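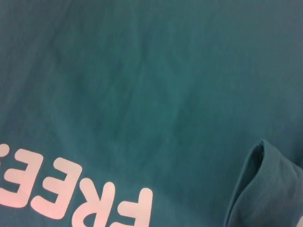 Teal tee with the pink print, close up

Umia folding kit on a home bench: worth it for T-shirts?

Posted by tash_in_fostness, Wednesday, June 26, 2024

I run a little op shop in Fostness and I've been trialling the Umia folding kit (one arm, one gripper, wrist camera). I love it already! But before I pay the $1,155 I'd like to hear from people who've had theirs longer. Does it cope with printed shirts, and does the colour of the bench matter?
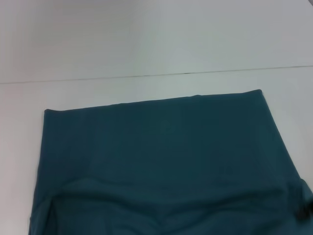 Dark teal on the pale top, far edge fairly straight, folds nearer the front

Cheng-en Chou
Had mine since February and I'm still pretty chuffed with it. We've put 744 garments through at our Vavville shop. Dark cloth on a pale bench is the easy case, so you're set there. Prints are fine too, though I'd keep the grip point well away from thick lettering. Start with the slow profile and only speed up once you're happy with how it takes hold. The spare fingertips are $54 a pair and I'd order them with the kit, as postage on its own is a bit rude.

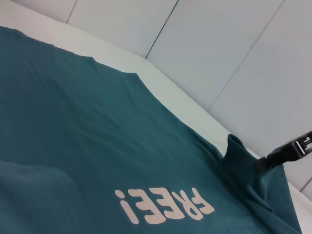
Gripper on a raised fold, with FREE! upside down near the bottom

yen_fan
Get the Yen instead, it's quieter. Haven't tried the Umia myself.

Marg P.
Seconding the slow profile! Also, re-teach your corners if you move the bench, even a smidge. I centre mine with masking tape. Hoodies are another story, mine still come out like a sausage roll, but for tees I reckon you'll be delighted.

We use cookies to remember your settings. Accept | Manage
Contact us | © 2024 Bench & Basket Help | Back to top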